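Parnotex presents Olitz, a set of shape blocks and play board for small hands

NAVARRETE, March – The toy workshop Parnotex announced on Monday that its new shape set, Olitz, will be available in stores and by direct order before the end of the month. The set is made for children from the age of two and for the kindergartens and therapy rooms where they learn their first shapes and colors.

Olitz continues the line of table toys that Parnotex began 19 years ago in Navarrete. The blocks are plastic, in four strong colors, and each one is thick enough to stand on the table without help. A child can hold a block in the whole hand, turn it, and put it next to another. There are no electronic parts and no sounds.

"Parents asked us for a toy which stays interesting after the first week," said Hipólito Farías, founder of Parnotex. "With simple shapes the child decides what is the game. One day it is sorting, the next day it is a shop or a small town."

The blocks are used together with a wide board, which gives the child a clear place to play. Parnotex recommends to begin with only a few shapes on the board and to keep the rest in the bag until the child asks for more. 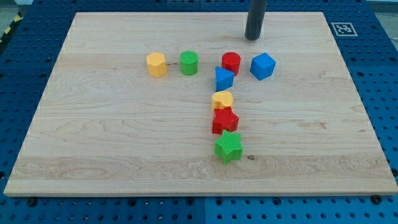 Olitz shape blocks in yellow, green, red and blue on a maple board.

The selection of shapes was prepared by Maximiliano Gallardo, product designer at Parnotex. Familiar solids such as the cube and the cylinder are joined by the star and the heart, which small children usually recognize early and like to name. Some shapes are offered in more than one color, so that the same block can belong to different groups.

"When a child puts the two stars together, and later moves the red one to the other red blocks, this is already thinking about categories," said Gallardo. "We wanted to leave room for this, and also room on the board. A full board is difficult for a child of two years."

The set comes with a cotton bag and a short booklet of games for adults and children – sorting, copying a row, and finding by touch with closed eyes. The blocks can be washed by hand with warm water and mild soap. The board should be cleaned with a damp cloth only.

Distribution to stores will be made by Dilorberg, which also receives the orders from schools. Kindergartens which order four sets or more can ask for replacement blocks without cost during the first two years.

About Parnotex
Parnotex is a family workshop in Navarrete which designs table toys and learning materials for early childhood. Visits to the showroom are possible in the morning by appointment.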